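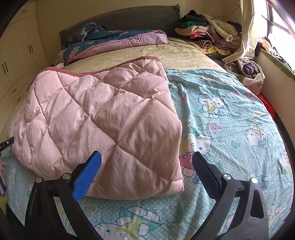
Figure 3. Folded quilted comforter on a patterned bedsheet.

4.2 Folding and the second bedding set

Guest bedding posed a problem for our coding scheme. Of the 348 households in the Gosport survey, most owned at least one set kept for visitors, and a fair number could not say when a visitor had last used it. Jugah's earlier work in Lavley treats such sets as idle stock. Our respondents were less tidy-minded: the good quilt was "for guests", and also for fevers, for the dog's final winter and for any teenager who had run out of clean ones.

Folding habits (Figure 3) proved surprisingly durable. Respondents folded as their mothers had, or — in a smaller and more talkative group — in deliberate defiance of them. Colour mattered less than we had supposed, and the favourite was usually whichever quilt came out of the cupboard without bringing the others down with it. Teoh reports much the same for Dustura, where roughly 300 diary entries mention bedding and very few of them mention sleep.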